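Flowers for the Working Table
The Fitzgerald workshops bring modest floristry to offices and shared rooms
October 2022
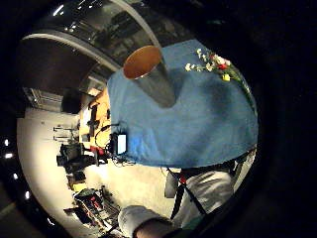

Since March, the Fitzgerald Institute has offered a short course in arranging flowers for rooms that were never designed to hold them. The programme is directed by Donal Conneely, formerly head of horticulture at the Drullden gardens, and is open to staff of any organisation within the district. Participants are asked to begin with a plain cloth, a single vessel and whatever the market can supply that morning. A blue cloth serves the purpose well: small white blossoms stand out clearly against it, and one red flower and one yellow are enough to give a bunch its centre. The tall cup, grey outside and orange-brown within, is typical of the containers the course prefers to formal vases.

Each session admits 30 participants and lasts 3 hours. The first hour is given to the cutting and cleaning of stems. Leaves that would sit below the waterline are removed, and woody stems are cut at a slant with a sharp knife. Mr Conneely does not permit scissors at this stage, a rule that has caused some discussion among regular attenders.

The second part concerns proportion. "A tapered cup will hold fewer stems than people expect," Mr Conneely explains. "The base is narrow, and the weight must be kept low. If the bunch is heavy on one side, the whole arrangement will go over." Students are taught to place the sprigs first, allowing them to spread sideways, and to add the larger blooms afterwards.

Trí Giáp, who supplies the course from the Bakden market, selects flowers according to season and price. Autumn brings a narrower choice, although white filler remains available for most of the year — and it is this, in his view, that gives a small bunch its shape.

Attendance has reached 130 since the course opened. A further series will be held in the new year at the Drovov Rooms, where Cheuk-hei Tai will teach the evening classes. Applications should be addressed to the Institute's education office.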